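Essays > Home Life > Opinion

Search this site Enter keywords Go

In Praise of the Plain Orange Floor

by Hamisi Lema

I want to talk about orange. I painted the floor of my back room orange in February, and I have been trying to talk other people into strong color ever since, with mixed results and no loss of energy on my part!

We've become so timid about color at home. Walk through any new apartment in Gitum, where I live, and you will meet the same pale walls, the same pale couch and a rug the color of oatmeal. I have nothing against oatmeal. I eat it most mornings. But I don't want to live inside the bowl, and I suspect plenty of people who do would be happier with one loud, cheerful surface to come home to.
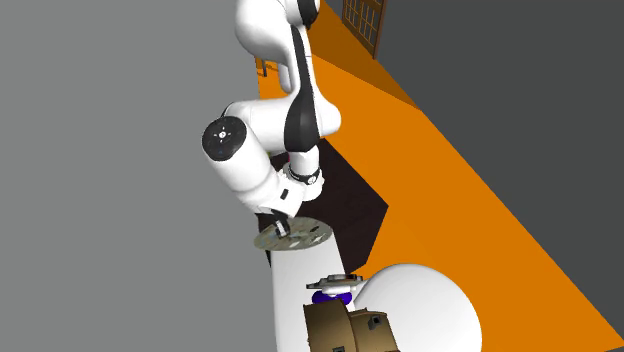
6 min read

The usual case against strong color is that you'll get sick of it. I hear this all the time, mostly from people who have never tried. My grandmother's kitchen in Rodrigues Street was tomato red for my entire childhood, cupboards and all, and I can't remember a single person walking in and looking tired of it. They sat down. They stayed too long. When she sold the place the new owners painted it white, and I still take that a little personally.

The other case is resale, and this one makes me want to stand on a chair. You are going to live there for years, and you're choosing the walls for a stranger who hasn't seen the listing yet? Paint is the cheapest thing in the house to change. My floor cost me 300 dollars, counting the primer, the good roller and the second good roller after I left the first one to dry out on the porch. If a buyer hates it, they can have it gray again by the weekend.

What I love most is what a strong floor does for everything near it. Gray looks better next to orange. So does black, and brown so dark you'd call it black until you put the two side by side. I had a charcoal blanket that I thought was the dullest thing I owned, and on that floor it looks like somebody picked it out on purpose. A neighbor on Unano Avenue did her hallway floor in bright yellow after seeing mine (she says she was planning it anyway, fine) and now her old gray coats look wonderful on their hooks.

You don't have to go big, either. A little goes a long way, and I mean a very little. The inside of a drawer. The edge of a door, so that you only catch it when it's open. The back wall of a bookcase. I have 7 mugs in various shades of mud, and one with a bright orange inside, and guess which one my guests reach for.

Small color works best among quiet, busy, natural shades, the tans and ochres and soft blues you get in driftwood or old stone. Let those do most of the work, then tuck in one hot spot where people have to find it.

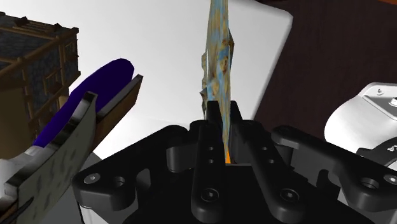
Where to start if you're nervous

Start with the room you use least. That sounds backward, but it worked for me. The pressure is off, you can be messy, and before long you'll notice you're inventing reasons to go in there. Buy the sample pot and paint a big patch, much bigger than you think you need, and look at it at breakfast and again by lamplight. Cusus, the little paint shop near the bus station, let me bring back 6 samples' worth of questions before I bought a can, and they were lovely about every one.

Then go one shade stronger than the one you've settled on. I went the other way on my first try, got something close to canned salmon, and had to do the whole floor over. The second coat of the real orange went down on a rainy afternoon with the radio on, and I kept opening the door to look at it long after I should have been in bed.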